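Courses > Automation in Practice > Handouts > Site visit to Kivenov

Handout 5: Preparing for the site visit

The group will visit the Kivenov demonstration floor on October 31, 2025. Attendance counts towards the practical part of the course. Students who cannot attend should write to Evdokia Tzanetos before the visit to arrange the alternative reading task, which covers the same material and carries the same weight.

Arrival and conduct

Students are to report to reception by the main entrance and sign in under the name of the course. Bags and coats are left in the lockers on the ground floor. The floor is a working office, and staff will be at their desks throughout the visit. Conversation should be kept low in the aisles, and questions should be held until the host invites them. Screens at the workstations must not be photographed.

What will be demonstrated

The morning session concerns the recording of everyday handling tasks with hand-held grippers. The operator holds a gripper of the same general shape as one that would be fitted to a robot arm, and carries out the task directly. The path of the gripper and the opening of the fingers are recorded, and the recordings are later used to train a control policy. The method was introduced in Lecture 2, and students should reread those notes, in particular the section on how a wide-angle view helps to keep both the fingers and the object in sight.

The task chosen for the visit is the wiping of a flat surface with a cloth. It was selected for teaching purposes. A cloth has no fixed shape, so the grasp differs each time, and the operator must keep contact with the surface without pushing the object across the table.
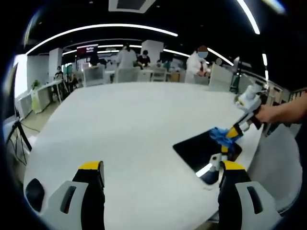
Students should pay attention to the point at which the operator closes the fingers and to the amount of cloth left free below them. Too little cloth brings the finger tips into contact with the surface. Too much allows the cloth to fold under itself, and part of the surface is missed. Both faults are common in early recordings and both can be passed on to the trained policy if they are not removed.

The afternoon session is given by Devex and deals with the checking of recordings. The set to be discussed contains 589 recordings, of which 41 were rejected at the first check. The speaker will go through the grounds for rejection. Copies of the Kolář checklist will be handed out at the door and should be kept for the written work.

Written work

Each student will submit a report of two pages by the end of the following week. The report should describe one handling task seen during the visit, state what was recorded and what was not, and propose one change to the procedure. General remarks on the future of robotics will not be given credit. Sketches are welcome and do not count towards the page limit.

Questions about the visit should be addressed to Evdokia Tzanetos during office hours.

Contact the course office | © Automation in Practice teaching group | Back to top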